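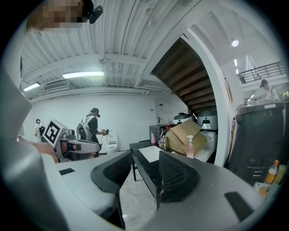
Walk-through inspection of the Gunulville demonstration floor, 20 May 2021. Scope: changes to the work since the robot arm was brought in and staff moved from doing the kitchen and cleaning tasks themselves to demonstrating them with hand-held grippers. Inspected by Margit Söderlund, with Teodor Myklebust for the operators. The counter along the back wall is in use for both appliances and spray bottles, and a flattened cardboard box is resting on it; see item 3.

**1. Access and stairs**

- [x] Foot of staircase clear
- [x] Upper level railing secure
- [ ] Walking route marked on floor

Comment: Route tape ordered from Skavis. Operators watch the gripper pads while working and tend to step backward. Tape must be down before the June intake.

**2. Operator equipment**

- [x] Head-mounted devices cleaned between users
- [x] Harness straps checked for wear
- [ ] Gripper weight recorded on task sheet

Comment: Ronja Eide reports wrist soreness after long sessions. Under the old duties she changed grip often; the gripper holds the hand in one position. Limit set at 4 sessions per shift, with a seated break after each.

**3. Counter and table**

- [x] Power cords undamaged
- [ ] Liquids kept apart from electrical appliances
- [ ] Packaging removed

Comment: Spray bottles to go in a closed bin when not part of the task. Cardboard to recycling at end of shift. Assigned to Ha-neul Kwon.

**4. Robot arm**

- [x] Emergency stop tested
- [x] Reach area posted
- [ ] All staff signed off on stop procedure

Comment: 6 signatures missing, mostly from the evening shift. No one works within reach of the arm until signed.

**5. Staffing and duties**

- [x] Revised job descriptions issued
- [ ] Pay grade for demonstrators confirmed

Comment: Open since the last inspection. Staff have asked whether demonstrator hours count toward their old grade. Svitlana Derkach to get a written answer from Aston. Form 459 stays open until received.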